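Nostia – mesa de centro baixa com tampo de vidro

Marca: Bendham
Acabamento: entrançado sob vidro, estrutura escura
Lado: 70 cm (700 mm)
Altura: 42 cm
Preço: 950 €, entrega à parte

A Bendham apresenta a Nostia como «a mesa que resolve a sala». Desconfio de móveis que resolvem salas. É uma mesa quadrada, baixa, com vidro por cima de uma grelha entrançada, e convém olhar para ela com coisas em cima antes de pagar 950 euros.
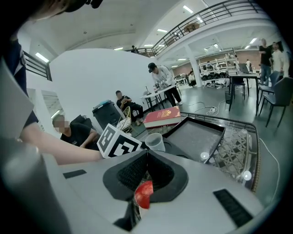
Nostia com copo, tabuleiro preto e livro de capa dura.

O rebordo entrançado é o melhor da peça e também o que me deixa mais dúvidas. Apanha pó, e a ficha do fabricante limita-se a recomendar «um pano macio». Para as migalhas que entrem por baixo do vidro não há uma palavra. O vidro levanta-se, diz a loja, mas convém serem duas pessoas.

Quanto ao espaço: um livro grosso, um tabuleiro, um copo e um prato oval com uma maçã cabem todos ao mesmo tempo. Jantar ali já é outra conversa, com 42 cm de altura come-se dobrado.

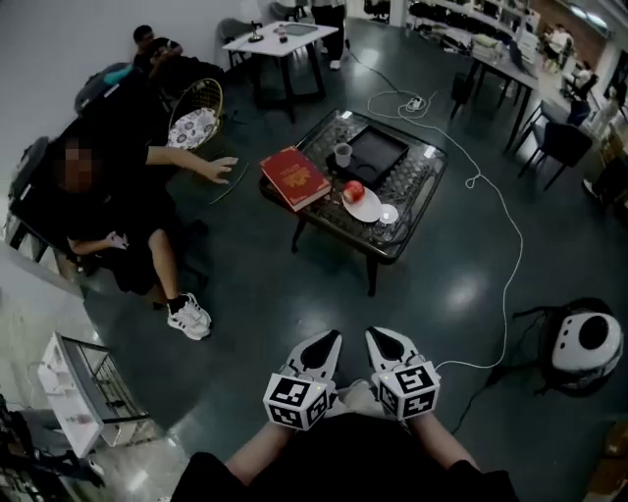

Meifang Xia

O padrão vê-se bem através do tampo, mas o vidro também devolve a luz. Quem tem janelas grandes ou focos no teto vai ter manchas claras em cima da mesa, coisa que o catálogo prefere não mencionar. As pernas são curtas e escuras. Num chão escuro passam despercebidas; num chão claro não sei se gostaria tanto.

Pratos e tabuleiros não estão incluídos. A montagem são as quatro pernas e a chave vem na caixa. Quem tem crianças pequenas que pergunte primeiro pelos cantos.

Comentários (3)

rute_m: Tenho a minha desde março. Bonita, sim, mas passo a vida a limpar dedadas.

Tó Zé: 950 por isto?? O vidro ao menos é temperado?

lena47: A Ambrosio é mais barata e o entrançado pareceu-me igual. Comprei essa.

Artigos relacionados
Mesa de apoio Ambrosio
Cadeirão Wovness com almofada
Banco Wovness, 47 cm
Tabuleiro retangular Bendham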